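To: Members of the Religious Communities Archive list
From: Heidrun Lehner
Date: 25/01/2025
Subject: Re: Access to the Stallen papers

Dear colleagues,

I write in answer to the enquiry quoted at the foot of this message. The papers of the Stallen community, which lived at Rivadeneira until its members dispersed, will be open to readers from June. The deposit fills four boxes and contains the founder's sermons, the household accounts and five letters to the county authorities. The fifth box named in the old handlist was never received.

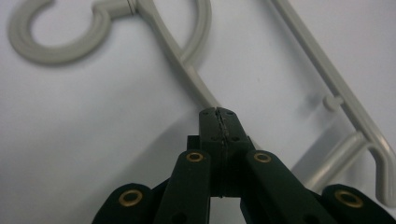

Light grey plastic hanger.

Members are asked to note that one series remains closed. It concerns the custody hearings and names persons who were children at the time – applications to consult it should be made in writing to Nélida Paredes. Readers may order up to four files a day. The typescript history is often cited as giving a membership of 1,000, but the rolls we hold do not support that figure, and it should be quoted with care.

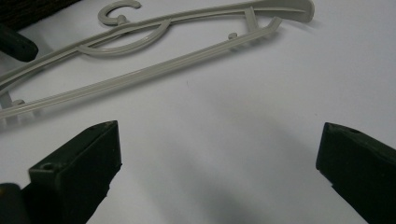 Hiếu Đào has written to me separately that the figure probably includes subscribers to the community's newsletter, many of whom never lived at Rivadeneira, and that the mailing ledger ought to be compared with the rolls before anything further is published. I agree, and the ledger will be made available with the first box.

Yours sincerely,
Heidrun Lehner

> Trinidad Orellana wrote:
>
> Dear all,
> Could anyone advise whether the Stallen papers may now be
> consulted? I am preparing a chapter on the leadership dispute
> and have so far relied on the newspaper reports, which differ
> on the date of the split. I should also be glad to know
> whether the sermons may be copied.
> With thanks,
> Trinidad Orellana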